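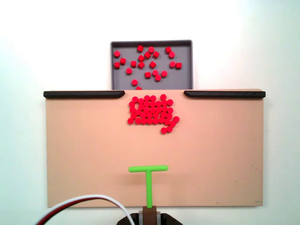

4. Setting up your career plan in Grusari

Before you start, have your transcript, your degree audit and a realistic idea of how far you will move for a job. Grusari will ask for all three, and it will let you skip all three. Don't skip them. The planner fills blanks with its own defaults, and the defaults are cheerful.

4.1 Create a profile

1. Sign in with your student account and open Plan > New Profile.

2. Enter your degree exactly as it appears on your audit. "Public Health" and "Public Health Administration" are stored as different programs and lead to different job lists.

3. Enter your expected graduation term. If you are finishing in June, choose Spring. Choosing Summer hides any employer whose hiring window closes before July.

4. Set Distance. The slider goes up to 400 miles. It measures in a straight line, so a job on the far side of a lake counts as close.

5. Press Save. The page does not save on its own, whatever the green check mark suggests.

Note: The "Strength of Profile" meter goes up each time you fill in a box. It does not read what you put there. Samira Fakhoury in the advising office got hers to the top with the word "test" in every field.

4.2 Take the interest survey

1. Open Plan > Survey and choose the long version. The short version has 6 questions and sorts almost everyone into "Helper" or "Organizer."

2. Answer for a normal Tuesday-type workday, with paperwork and email in it. People tend to answer for the best day they can imagine, and the survey has no way to correct for that.

3. When the results page opens, download the full report. The on-screen summary shows your top matches with no scores, so a strong match and a weak one look the same.

4. Compare the report with at least one person who does the job. The alumni list is under Connect.

Caution: Do not change your major on the basis of the survey alone. We have asked the vendor how the match scores are worked out and have been told the method is "research-informed." We are still waiting for the research.

4.3 Read the job outlook cards

Each career has a card with a pay figure, a growth arrow and a "typical day." Treat them with care.

1. Click the pay figure to see where it came from. Some come from employer postings and some from graduates who chose to answer a questionnaire. Graduates with good salaries are more likely to answer.

2. Check the number of responses in small gray type. The Nursing card draws on 1,214. Several of the smaller programs show a pay figure with no count at all, and those should be ignored.

3. Ignore the growth arrow unless it links to a source. Many do not.

4. Read the "typical day" last. These were written for recruiting brochures and moved over with few changes. Hardly anyone in them attends a meeting.

4.4 Connect your applications

1. Open Settings > Linked Services and turn on Jutance if you want to apply for jobs without leaving the planner.

2. Turn off "Share with partners." It is on by default. The partner list includes Fetosach, a certificate seller, and you will hear from them.

3. Upload your resume as a PDF. Word files lose their dates.

4. Send one application as a check, then look for the confirmation in your own email. A status of "Delivered" in Grusari means the file left Grusari.

Caution: Fetosach courses appear in the planner with a "Recommended" label. The label is paid for. The Cuautle bundle costs $530 and carries no college credit. Before buying any certificate, find three job postings that ask for it by name.

4.5 If something goes wrong

Survey results are blank: sign out, clear the browser cache and open the report again. Do not retake the survey, as this overwrites the first set of answers.

Degree not listed: write to Majdi Sfeir at the career desk with your student number and program code. Programs are added by hand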